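Home | Past issues | Recipes | Letters | Subscribe

We use cookies to remember your settings. By staying on this page you agree to this. OK / Read more

The Cronin Street Letter, December

Clearing the bathroom shelf (finally!)

So I did it. After two years of saying I would, I sat on the bathroom floor with a trash bag and a mug of coffee and went through every tube, pot and bottle I own. I'd planned on an hour, and I was still down there when it got dark, with one leg completely asleep.

I'd blame the move, but the mess goes back further than that. When we came over from Kiladberg I packed the whole cabinet into one box without looking, and then I unpacked the whole box into the new cabinet without looking. A good half of what I threw out this month had made a trip across the state for no purpose at all. There was a sunscreen in there that had split into something like salad dressing. There was a lip balm I'm fairly sure I bought for a wedding (not mine, and they've since divorced).

The final count was 27 things in the bag, and that's with me being soft about perfume. I can't throw out perfume. I have one bottle with maybe three sprays left and I'm saving it for I don't know what.

A few of you wrote in after the last letter asking how I decide what goes. I don't have a system, but I can tell you what I did. Mascara went first, all of it, no discussion. Anything that smelled like crayons went. Foundation I tried on the back of my hand by the window, and if it didn't look like my hand it was out, which took care of every shade I bought under those pink department store lights. Powder I was more relaxed about. Powder seems to last forever if you keep water out of it. And anything I had to read the label of to find out what it was, well, goodbye to that too.

The brushes were the embarrassing part. I hadn't washed them since summer. I know! I used to do it properly, with the little mat with the bumps and everything, and then the mat got lost in the move and I took that as permission to stop. So I did the whole lot in the sink with plain baby shampoo, lukewarm water, bristles pointing down the entire time so nothing creeps up into the glue. Then you squeeze them out in a towel and lay them flat with the heads hanging over the edge of the counter. Mine took all night. One big fluffy one was still damp at breakfast, and the cat had been at it besides.

I did lose one. The head came clean off in my hand and went down the drain before I could grab it, and I have to say it was the only expensive one in the bunch. Of course it was.

Now, storage. I've changed my mind on this. I was a drawer person for years, everything rolling around in the dark, and I'd end up using the same brush for every job since it was the one at the front. What has worked for me this month is keeping them out, standing up, heads in the air, in something I can see through. Face brushes in one, eye brushes in the other, and no more than a handful in each or you're back to digging. You don't need to buy anything fancy for it. I looked at the Nodska organizers that everybody keeps sending me links to, and they're nice, but a jam jar does the same work. The one thing I'd say is rinse whatever you use every couple of weeks, because powder collects in the bottom and it gets pretty grim.

If you get steam in your bathroom like I do, keep them in the bedroom. I've got mine on the dresser next to the window and they've stayed much nicer.
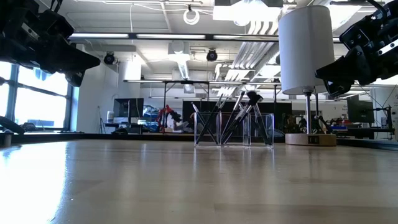

The other thing I've started doing is a rule of 2, meaning two of anything and no more. Two lipsticks in my bag, two moisturizers open, two of those sample packets I can't say no to. When a third one comes into the house, something has to leave. I've broken it once so far, for a hand cream from the winter market in Cornon, and I'd do it again. It smells like oranges and it was half price.

Next month I want to take on the linen closet, where I believe there are still crib sheets, and my youngest is taller than me. If you've got a good way of folding a fitted sheet please write in, and be kind, I've watched the videos.

And a big hello to the new readers! There are 2,553 of us on the list now, which is a lot of people to tell about my old sunscreen.

Write to us by hitting reply to any issue | © The Cronin Street Letter | Unsubscribe | Back to top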